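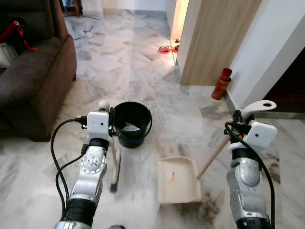

Notre projet porte sur l'entretien des sols clairs dans les pièces de vie, à partir du salon de la résidence Henare. Nous avons suivi le ménage de cette pièce en décembre, sur 22 séances. Le marbre blanc veiné de gris laisse peu de choix : un balai trop dur raye, et les poussières sombres se repèrent vite près du canapé marron. Le matériel retenu est simple – une balayette à manche blanc, une pelle beige à long manche en bois et un seau en plastique noir posé à proximité.

Méthode
Chaque séance dure 18 minutes. On balaie d'abord le long des murs, puis devant le canapé, et on ramène le tout vers le centre. Les papiers vont directement dans le seau. La pelle est vidée à la fin de chaque zone. Lorraine Whitcombe, notre tutrice, nous a demandé de noter aussi les reprises, c'est-à-dire les endroits balayés deux fois.

Résultats
Nous avons relevé 35 reprises, dont 22 au pied du canapé. Le reste se répartit entre les joints du carrelage et le tapis du fond. Les cinq dernières séances ont été faites en commençant par le canapé – les reprises y sont moins nombreuses, mais l'échantillon est petit.

Reste à faire
Comparer avec la salle commune de Trerkik, dont le sol est en parquet. Le tableau des relevés est en annexe 2.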